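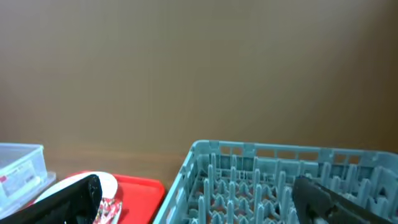 The Last Ferry to Riltano

The ferry left at 5 and she missed it by the length of the pier. The man in the ticket booth had already pulled his shade down. She knocked anyway, and he raised it a few inches and told her the next boat was in the morning.

She sat on her suitcase. Her sister had said to come before dark, and to bring the deed to the house, and not to sign anything the Koltex people put in front of her. The deed was in her coat. It ran to 3 pages and she had read it on the bus until the words stopped meaning much.
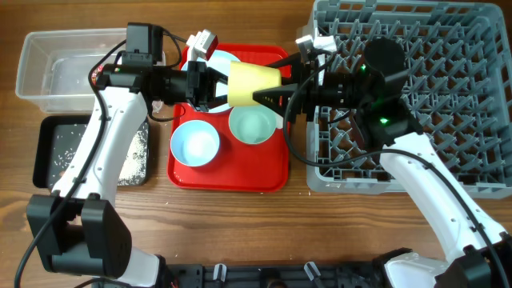 Vitik Quarterly – p. 119

After a while the ticket man came out with his lunch pail and locked the door behind him.

"You have people over there?" he asked.

"A sister. We haven't talked since March."

He looked at the water. His brother-in-law had a boat, he said, and went across most nights to check his nets. It smelled bad and there was no place to sit.
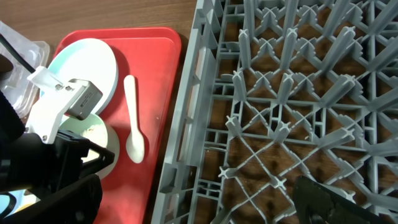
She asked what it would cost. He said he didn't know, his brother-in-law had never taken a passenger – only bait. They walked down past the ice house to the small dock. The engine was already running. She handed the suitcase over first, then took the hand that was held out to her and stepped down.

On the other side one light was on, halfway up the hill. She kept her eyes on it the whole way.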